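Before you start, put the kettle on. Sorting a big divided bin isn't hard work, but it goes better if you aren't in a hurry, and I say that as someone who has rushed it more than once and ended up with picnic gear in with the garden twine.

## Sorting out a two-compartment bin

I'm talking about the large, heavy kind with a narrow section at the back and a deeper one in front. Ours lived in the shed for years, and every October, when the weather warms up and we start eating outside again, I go through it properly.

### Empty it first

Take everything out, even the things you're sure you'll be putting straight back. Spread an old sheet on the lawn and lay it all there so you can see what you've got. Turn the bin over if you can manage it and give the bottom a good thump to get the grit out of the corners.

### Wash it

Mix 5 mL of dish soap into 700 mL of warm water and go over the walls with a soft brush. Do the divider as well, both sides. Scuffs and scratches on old grey plastic mostly won't shift, and my neighbour Radka Begović once spent a whole afternoon finding that out with a scouring pad, so please don't wear yourself out. Rinse, tip it on its side and leave it in the shade to dry.

### Decide what goes where

The narrow compartment is best for light things you reach for often: plastic cups, a tea towel, the bottle opener. I lay cups on their sides back there so they don't collect dust and dead moths, and I can get my fingers around them easily.

The deep front section is for the bulky stuff. Put the heaviest pieces in first, flat on the floor of the bin, then fill in with softer things like rugs and cushions. Try to stop a little short of the rim, or you'll be forever squashing it all down.

If you're using ice packs, keep them in the front too, wrapped in a towel. They do sweat a bit, and a soggy tea towel is a sad thing to find at lunchtime.

### Put things back one at a time

My favourite part, this! Pick up each thing, have a look at it, and ask whether you used it last summer. Cracked cups can go, and so can lids with no container. I start with the back compartment every time, one cup to begin with, and then see how much room is left before I add another.

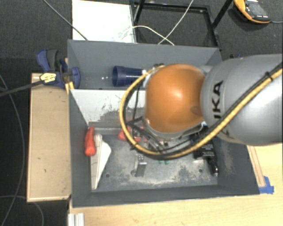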